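Investor Behaviour Study: Call for Participants

Trulthorpe Centre for Household Finance
Posted Monday, November 22, 2021

The Trulthorpe Centre for Household Finance is seeking adult retail investors to take part in a study of how Australians choose, use and abandon online trading products. The study covers contracts for difference, margin foreign exchange, exchange-traded options and subscription signal services. Participants need not have made a profit, and people who have closed their accounts are encouraged to apply.

Background

An earlier survey conducted by the Centre drew 3322 responses from account holders in every state and territory. Of these, 1394 respondents had paid for trading signals or automated trading software at least once, and 448 agreed to be contacted about further research. The present study extends that work through interviews and a trading diary. It is concerned with how decisions are made over a period of weeks, a matter on which the survey could offer little guidance.

What participation involves

Participants will complete an online questionnaire, keep a short diary of their trading decisions for the month of March, and attend one interview by telephone or video call. The diary takes roughly 15 minutes a week. Entries record the product considered, the source of any recommendation, the amount at risk and the participant's reasons for proceeding or declining. 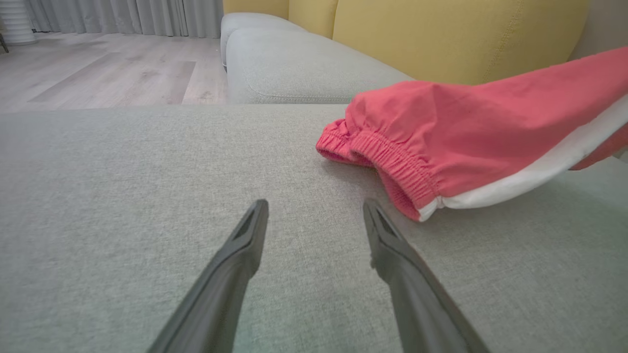
Interviews will be scheduled in April at a time convenient to the participant, including evenings. An interpreter can be arranged on request. Participants are asked to have a recent account statement at hand during the interview, but will not be required to supply a copy or to disclose a login, password or account number at any stage.

Eligibility

Applicants must be aged 18 years or over, reside in Australia, and have placed at least one leveraged or options trade with their own money in the past two years. Persons employed by a licensed broker, a signal provider or a comparison website are not eligible, nor are members of their households. Current and former customers of the Lillow and Sartori platforms are particularly sought, as both groups were under-represented in the earlier survey.

Payment

A payment of $90 will be made by bank transfer on completion of the interview. Participants who withdraw after submitting two diary entries will receive $30. Payment does not depend on the size or outcome of any trade, and no participant will be asked to open an account, deposit funds or trade more often than they otherwise would.

Privacy and independence

Diary entries are stored under a participant code and kept separately from contact details. Published findings will not identify any individual. The Centre receives no funding from brokers or software vendors. Diary software is supplied under licence by Firis, whose staff do not have access to participants' entries.

The study does not provide financial advice. Applicants experiencing financial hardship will be sent a list of free counselling services whether or not they are selected.

How to apply

Complete the expression of interest form on the Centre's website and nominate a preferred method of contact. Applications close at 5 pm on the last Friday of January. Successful applicants will receive a participant information statement and consent form by email and should return the signed form before the diary period begins.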